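Guilan Ye sells most of her coats before they exist. Her label, Cui, takes orders from shops in March and October, cuts only what has been ordered, and keeps a small run back for its own website. She started it six years ago in a rented room over a dry cleaner in Flenham, after a long stretch making patterns for other people.

"I was making patterns for jackets that ended up at 70 percent off," she said. "You see your own sleeve on the sale rack and you start asking who ordered all that."

Ye trained as a tailor and still drafts every block by hand before it goes into the computer. The fall line has 18 pieces, down from more than twice that when she began. Nine are coats. The rest are trousers, two wool skirts and a shirt she has kept in the line since her first season with small changes to the collar.

The shirt pays the rent, she said. The coats get the attention, and they are also where the money can go wrong. Wool has to be booked months ahead, and the mill in Movville that weaves most of hers will not take an order below a certain length. For the first two years she bought more cloth than she could use.

"I had rolls under the bed. I had rolls in my sister's garage. It was nice cloth, but it was a navy I didn't want to look at anymore."

She now shares orders with another label in the city, splitting a color between them. They agree not to use it for the same kind of garment. It has worked so far, apart from one green that both wanted for a long coat. Ye gave way and made it up as trousers, which sold out in nearly four weeks.

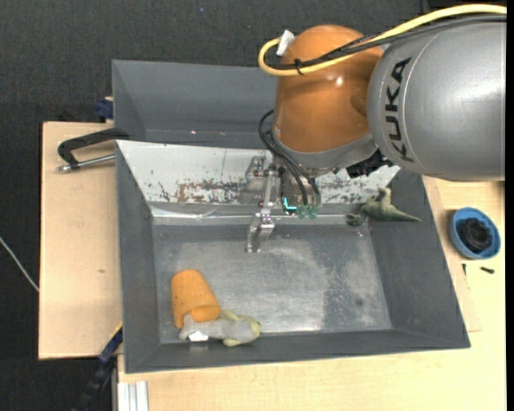
A KUKA robot arm over a dark grey bin.

Her wholesale list is short. Four stores carry the full line and a handful of others take the shirt. She turned down a department store last year over payment terms, a decision she still goes back and forth on.

"They wanted to pay after the season ended and send back what didn't sell. For a big company that's normal. For me that's the whole year's wool," she said. "I might say yes if they asked again with different terms. They haven't asked."

Prices have gone up twice since the label began. Ye said customers noticed the first time and wrote to her. She answered each message with what the cloth, lining and sewing cost for that coat, and most of them ordered anyway. She has thought about printing the same figures on the swing tags but worries that it would look like a lecture.

In September she will show outside Flenham for the first time, at the Wumton trade fair, where she has taken a small stand near the back of the hall. She is bringing the coats and leaving the skirts at home — they need a fitting to make sense, she said, and buyers at a fair have no time for one.

Asked what she hopes to come back with, she named two stores, then asked that they be left out of this article. She would also like to find a new button supplier. The current one is closing, and she has enough horn buttons left for the spring coats if she leaves off the spare.

August 2019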